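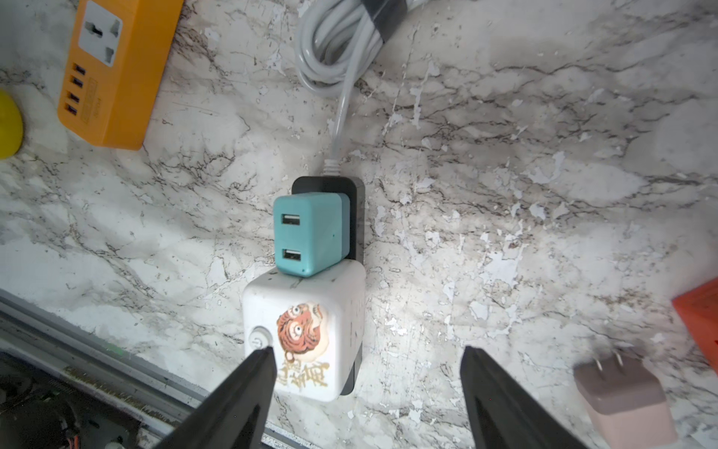
I finally made it to the Skuneck workshop on May 30, 2021, after 32 miles of back roads, and I came home wanting to rebuild everything I own. Lingyun Xie let me in and went straight back to her wiring, so Bernd Lindemann did the tour.

The big project is Trasteo, an arm meant to tidy a workbench. Power stuff is what they practice on: chargers, plug adapters, power strips, anything with a cord. Bernd says cords are the worst of it, and I believe him! The camera sits down at the gripper, so two dark fingers always poke up into the view, and the marble-patterned top they work over is scuffed and flaking and has clearly had a life.

They let me drive for a bit. I went for a pink charger and missed it twice (Lingyun got it first try, of course). The fingers are on their third version, printed in the back room, and Bernd wants a softer tip by December.

Parking is behind the building, and the coffee is 50 cents. I stayed so long that I never saw the laser cutter, so I'm going back for that, and Ruoxi Wei wants to come too.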